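Plovura Office Storage
Home > Used and refurbished > Cabinets > Two-door
Durmont 723 Two-Door Binder Cabinet, Light Oak Veneer
Condition: used, checked
Availability: in stock, ships on a pallet
Ask about this item | Print data sheet | Add to list

Overview
Hinged-door cabinet for letter-size binders and flat files. The carcass and doors are wood with light oak veneer, and the front edges are banded in a lighter tone. The interior is divided by shelves. Binders stand upright with the spine facing out. The top is flat and can be used as a set-down surface while files are being sorted.

Dimensions and weights
Width: 121 cm
Maximum load per shelf, evenly distributed: 23 kg
Adjustment range of feet: 5 mm
Total weight with shelves: see shipping label

Construction
Doors: two, side hung, metal hinges
Back panel: veneer to match the side panels
Lock: none fitted; cam lock available from Trelard as a retrofit
Handles: supplied in a bag, screws included

Finish and wear
Used units are graded on the outside surfaces only. Light marks inside the doors and on shelf fronts do not affect the grade. Painted metal panels sold in the same section may have scratches, scuffs and rubbed edges. They are cleaned before sale but not resprayed. Veneer varies in color and grain from unit to unit, and two cabinets ordered together may not match exactly.
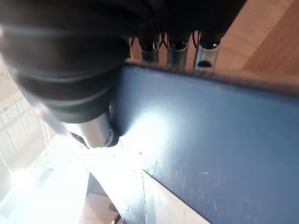
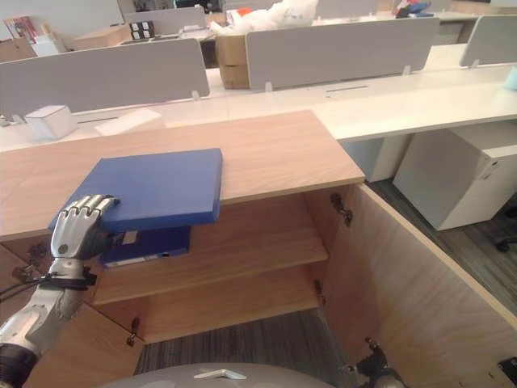
Light oak veneer cabinet, right door open

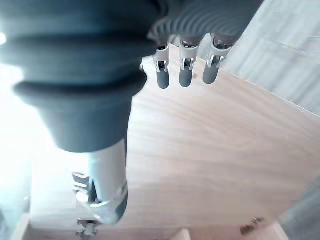
Installation
Set the cabinet on a level floor. On carpet, check the feet again after a week and readjust them if the door gap has become uneven. Leave enough clearance in front for both doors to swing fully open. Load the lower shelf first. Do not stand heavy items on an open door or use the doors to pull the cabinet into position.

Hinge adjustment
The front screw moves the door sideways. The rear screw moves it in and out. Turn each screw a quarter turn at a time and close the door to check. Worn hinges can be replaced singly; quote part group Ông when ordering.

Care
Wipe with a barely damp cloth and dry along the grain. No solvent, no abrasive pads.

Delivery and returns
Curbside delivery is included. Delivery to a room must be booked before dispatch. Returns are accepted in the original wrapping within the period stated on the invoice. Binders are not included.

Related items
Durmont open shelf unit, same width
Trelard cam lock kit
Replacement shelf, light oak veneer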